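Sellbridge supper club moves to Sunday-style lunches after kitchen refit

Print this page E-mail this to a friend 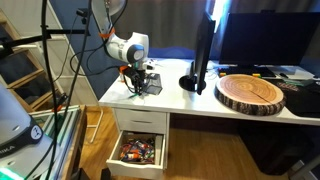 By Hiếu Phan
1 May 2021

Search this site Enter keyword Go

A supper club that has fed people in Sellbridge through the winter by doorstep delivery is to start cooking lunches as well, now that work on its kitchen in Mimard Street is finished.

The Aravena supper club stopped serving at tables last year and has been sending out boxed meals instead. Over the winter it delivered 762 of them, most within walking distance of the kitchen. The most popular was a braised shin of beef with pearl barley, followed by a leek and potato pie that was only meant to be on the menu for a fortnight.

The refit took up most of April. The old four-ring cooker has gone and there are now 2 full-size ovens, a deeper sink and a longer worktop for rolling pastry. Deliveries carried on during the work, with the cooking done in a borrowed kitchen at the Lestico tea rooms.

The new lunches will be a set meal with one main course, two vegetable dishes and a pudding. Roast chicken with lemon and thyme is first on the list, with braised red cabbage, buttered carrots and a rhubarb crumble. A meat-free choice will be offered each week, starting with a chestnut and mushroom loaf. Gravy is packed separately and can be warmed in a pan.

Anyone ordering for a family can ask for dishes to be sent in one large tray instead of single boxes. The cooks say this works better for the crumble, which tends to go soft in small tubs.

Lunches will be limited to 100 a week to begin with. Orders close two days before delivery and can be left by telephone or at the tea rooms counter. People who already have a standing order for evening meals do not need to sign up again, but should say if they want to swap.

The club is also asking for recipes. It has had 195 so far from customers, many of them handwritten, and plans to cook one each week from the end of the month. Among those picked already are a plum dumpling soup, a baked rice pudding with nutmeg and three versions of bread sauce - all from the same road.

Recipes should serve four to six and use things that can be bought locally. Copies are better than originals, as the club cannot promise to send them back.

Table service will return later in the year if the rules allow. The dining room has been repainted and will seat fewer people than before, with the long shared table kept for larger bookings.

Print this page E-mail this to a friend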